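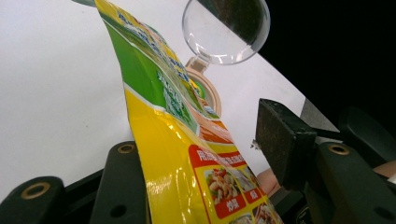

Home | News | Pantry | Recipes | Contact

Filed under: Packaging & Pantry

Spouted Pouches Get Their Own Shelf at Uniyal's Kondstead Store

KONDSTEAD — Uniyal, the grocery importer that has spent years asking shoppers to trust a glass bottle with a sticky neck, will open a pantry section in September given over to seasonings in spouted pouches. The new aisle holds 200 products. Most of them can stand up on their own, which is more than could be said for the display they replace.

The pouches come from makers across East Asia and cover the working end of the kitchen: stir-fry seasonings, soup bases, dipping sauces and cooking pastes. Each has a plastic spout with a cap, so a cook with one hand on the wok can pour with the other. Shoppers who still want bottles will find them one aisle over, looking dignified and heavy.

Uniyal decided on the section after a survey of its loyalty card members, 1813 of whom sent back a form that was, the company admits, too long. The top complaint was the last spoonful of sauce, which stays in the bottle until somebody adds water to it and calls it soup. The second was lids. A soft pouch can be rolled up from the bottom like a tube of toothpaste, and members who tried one at home reported doing so with some satisfaction.

Many of the pouches are labeled in Chinese, and plenty carry small photos of finished dishes to show where the contents are meant to end up. Uniyal has added shelf cards in English for every product, giving the style of cooking, the heat level and a starting amount for a family meal. The cards were written by store staff who cooked from the pouches at home. A few cards are blunt. One reads, in full, "Start with less."

The range will be packed and sorted at the company's warehouse in Drirkbridge, where crinkled pouches are no longer treated as damaged goods. Film creases, and a pouch that has traveled any distance will have lines in it. Staff check the seams and the cap before anything goes out, and leave the wrinkles alone.

Opening day is a Saturday. Doors open at 9 a.m., with stir-fry tastings until the food runs out, which at the last event was well before lunch. The first 200 visitors will receive a plastic clip for holding a rolled pouch shut at the bottom. It also works on potato chips, and Uniyal expects that is where most of them will go.

A smaller version of the section will follow at the Cellthorpe store once the freezer there has been moved — a job now in its second spring.

Shelf cards can be picked up free at either store.

Tags: pantry, sauces, store openings

Shares 1369 | Comments 0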